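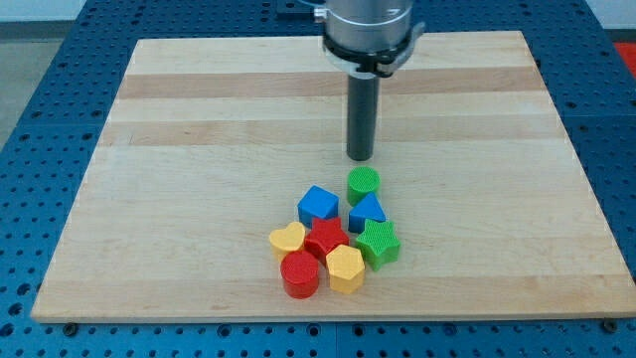

Chapter 4
What a Standard Leaves Out

A certificate on the wall at Brakura's test lab says its arms comply. Comply with what? Harish Semwal put that question to three suppliers in April 2025 and got 348 pages back, most of them definitions.

Standards are written by people with products to sell, and they favour whatever is easy to measure. A force limit is easy. Good judgement about where an operator will lean is harder - so it tends to end up in an annex, marked "informative".

This chapter reads 2 site procedures, from Predivley and Flilia, against the clauses they cite. Keep a pencil handy.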